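Section 4: Waxing and buffing your tabletop

Okay, by now you've got your Flistberg table put together, it doesn't wobble (if it does, go back to Section 3 and do the feet again, I'll wait), and you've wiped off the packing dust. Time for my favorite part! I've waxed more of these tops than I care to admit, and I still like doing it.

This section covers the painted tops only. If you bought the bare wood version, skip to Section 5, where Hicham Belhaj walks you through oiling.

What you'll need

1 can of Helmy clear paste wax (the small one is plenty)
2 lint-free cotton cloths – old T-shirts are great, just cut off the seams
1 soft buffing brush or a third cloth
Mild dish soap and lukewarm water
A room that's at least 70 degrees

The room temperature matters more than people think. I once waxed a top in a chilly garage in September and it stayed tacky for days. Shaimaa Badawi, who wrote the first edition of this guide, still brings it up.

CAUTION: Open a window. Keep the wax away from stoves, candles and heaters, and spread used cloths out flat outdoors to dry before you throw them away. Never ball them up in the trash.

Steps

1. Wash the top with a few drops of dish soap in lukewarm water. Wring the cloth out well, you want it damp and no more.

2. Dry it right away with a clean cloth, then leave it alone for an hour. Go have lunch.

3. Run your palm over the whole surface. If you feel any grit, wipe again. Grit under wax turns into scratches, and scratches show on the pale colors in particular.

4. Scoop a bit of wax the size of a hazelnut onto your cloth and fold the cloth over it, so the wax has to work its way through the weave. This was Aslı Bozkurt's trick and it beats dabbing it on straight from the can.

5. Rub the wax on in small circles, starting at the far side and working back toward yourself. Keep the layer thin. If you can see streaks of wax sitting on the paint, that's too much (grab the other cloth and take some off).

6. Do the edges last, with whatever is left on the cloth.

7. Wait 5 minutes, then touch a corner. If it feels dry and a little draggy, you're ready to buff. If it smears, give it a few more.

8. Buff with long strokes, end to end, turning your cloth often. Press lightly at first and then put some shoulder into it.

NOTE: Our paint colors are Romance (a dusty pink), Brustorlow (a deep green) and plain cream. Brustorlow needs a second coat of wax, the other two are usually fine with one. Leave it overnight between coats.

On the lighter colors you're after a soft, even finish and no more than that. Wax won't make a pale top shine like glass, and if you keep buffing in the hope that it will, you'll just get tired arms. Look at it by daylight if you can, from a low angle, and touch up any dull patches you find.

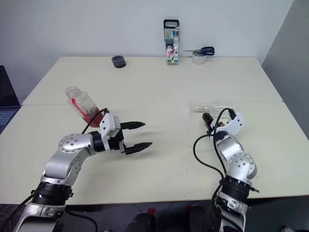
Fig. 4-1. Cream-white table surface.

Give the wax a full day before you put anything heavy on it, and please use coasters for the first week. I know, I know. But a hot mug on new wax leaves a ring, and then you're back at step 1.

If something goes wrong

Cloudy patches: the top was probably still damp when you started. Warm the patch with your hand and buff again. Most of them clear up.

Sticky surface the next day: too much wax. Rub a tiny bit of fresh wax over it (it softens the old layer), wipe it all off with a clean cloth, and buff.

Color on your cloth: stop! A faint tint is normal on Brustorlow, but on the other two it means the paint hasn't cured. Wait a week and try again. If it still happens, write to Tumaini Odera at the workshop and mention part number 953, which is the painted top on its own.

Re-wax once or twice a year, or whenever water stops beading up. Next up is Section 5, oiling bare wood tops.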